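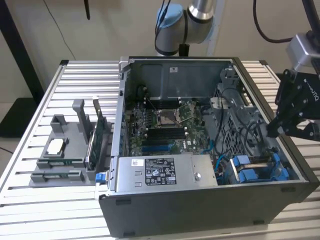

4 minute read

Donating and recycling computers: frequently asked questions

Last updated: 21/09/2020

The Cistgate Computer Reuse Service accepts unwanted computers from households, schools and small organisations within the Cistgate district. Equipment that can be used again is passed to local charities and learners. Equipment that cannot be used again is taken apart and sent for recycling.

What can I donate?

We accept desktop computers, laptops, flat-screen monitors, keyboards, mice and power cables. Desktop computers may be donated with parts missing, including the processor, memory or hard drive. Please tell us on the form which parts have been removed.

What do you not accept?

We are unable to take printers, televisions, glass-tube monitors, loose batteries or any item with a swollen or leaking battery. These should be taken to the Irow household recycling centre, where staff will direct you to the correct bay.

Is there a charge?

There is no charge for items brought to us by residents. Organisations donating more than 7 computers at one time are asked to pay a collection fee. The current fee is shown on the booking form.

Where do I bring my equipment?

Donations are received at the Carvalho Building, at the rear entrance. Visitors must book in advance. Equipment must not be left outside the building when the service is closed.

What happens to my personal data?

You should copy anything you wish to keep and sign out of all accounts before you donate. Every drive we receive is wiped before the computer leaves our workshop. A drive that cannot be wiped is shredded. We cannot recover files once a donation has been accepted.

May I keep my hard drive?

Yes. You may remove the drive yourself, provided that the computer is switched off and unplugged first. Our staff can also remove it for you at the time of your appointment. Screws and brackets should be left inside the case where possible.

Will I receive a certificate?

A certificate of data destruction is issued to organisations as a matter of course. Residents may request one when booking. Certificates are sent by email and cannot be issued for equipment donated without a completed form.

How is equipment checked?

Each computer is given an electrical safety test, cleaned and fitted with replacement parts if suitable ones are in stock. Laptops are supplied with a tested charger.

Who receives the computers?

In the last full year the service supplied 1,690 computers to 118 schools, charities and community groups. Individuals may apply through the Kakisis Learning Fund, which considers applications twice a year. The next closing date is in May.

Can I choose who receives my donation?

We regret that this is not possible. Computers are allocated according to need and the order in which applications are approved.

How do I change or cancel an appointment?

Please use the link in your confirmation email. Changes should be made at least 2 working days before the appointment.

Related pages

Book a donation appointment
Apply for a computer
Privacy notice
Irow household recycling centre: opening times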